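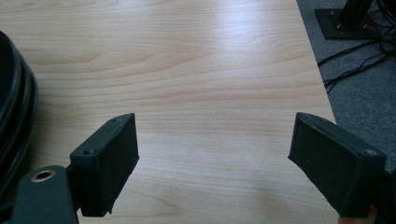 *Light wooden tabletop, with two dark green gripper fingers above it.*

# Zamani

Zamani is a small open dataset about looking after wooden tables at home: which finish went on, what got spilled, how it was cleaned up, and what the spot looked like afterward. I love this stuff! I started keeping notes when I refinished my own kitchen table, then began asking other people for theirs, and now there are 932 entries covering 144 tables.

It's all plain text. You can read it in a spreadsheet, or just scroll through it with a cup of coffee (on a coaster, please).

## What's in the folder

| File | Contents |
|---|---|
| `tables.csv` | one row per table: wood, finish, age if known, room |
| `events.csv` | one row per spill, scratch, cleaning or recoat |
| `finishes.csv` | every finish named in the other files, with its type |
| `notes/` | longer write-ups in Markdown, where the owner sent one |

The two big files join on `table_id`. An event can also point to an earlier event with `follows`, so you can trace a coffee ring through three cleaning attempts and a light sanding. Those chains are my favorite part of the whole thing - some of them read like short detective stories.

## Columns in `events.csv`

- `event_id` - never reused, even if a row gets deleted
- `table_id`
- `month` - month only, with no year
- `kind` - `spill`, `heat`, `scratch`, `clean`, `recoat`, `other`
- `substance` - free text, lowercase
- `wait_min` - minutes before anyone wiped it up, blank if unknown
- `result` - `gone`, `faint`, `plain`, `worse`
- `follows` - blank for most rows

`wait_min` is self-reported, and people like round numbers. Expect a lot of fives and tens.

## Finishes

Oil, hardwax oil, shellac, varnish, lacquer, soap and bare wood are all in here. Soap finish surprised me. I expected it to be fussy, and the owners who use it turned out to be some of the happiest contributors, mostly because touching it up takes a sponge and a few minutes.

Two product names come up over and over: Pimuson, a hardwax oil, and Drudetix, a water-based varnish. I kept both names as written and mapped them to a type in `finishes.csv`. If an owner only wrote "the stuff from the hardware store," the type is `unknown`, and please leave it that way.

## Loading it

```
import pandas as pd

tables = pd.read_csv("tables.csv")
events = pd.read_csv("events.csv")
full = events.merge(tables, on="table_id")
rings = full[full["kind"] == "heat"]
```

## Known gaps

- Oak and pine are most of the wood. There's very little walnut, and I'd be thrilled to get more.
- 72 tables have a single event. Good for counting finishes, no help with history.
- 192 events have a blank `result`.
- Winter is thin, and January is the thinnest month of all.
- Outdoor tables were left out on purpose. Rain and sun swamp everything else.

Please don't use this to rank one brand against another. The owners picked their own finishes, and a careful person with a mediocre oil beats a careless one with a great oil.

## Adding your table

Copy `template.csv`, fill in what you know, and open a pull request. One row is plenty! Run `vuden check` first - Vuden is the little script in `tools/` that catches bad IDs and misspelled wood names. It still chokes on curly quotes, so watch for those if you paste from a word processor.

## License

CC BY 4.0 for the data and notes, MIT for the script.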